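Cleaning flux residue from a circuit board

Unplug the unit and leave it for 2 minutes before opening the case. Wear nitrile gloves.

Wet a soft brush with isopropyl alcohol and scrub each joint in one direction. Blot with lint-free paper before the alcohol dries. Repeat with fresh alcohol until the paper stays clean. Keep liquid out of relays and open switches.

Dry at 50 °C, then inspect the joints under a lens.
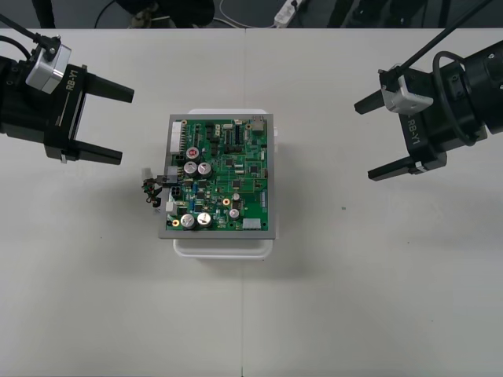
Photo: Simin Kazemi / Idari

Store finished boards in antistatic bags.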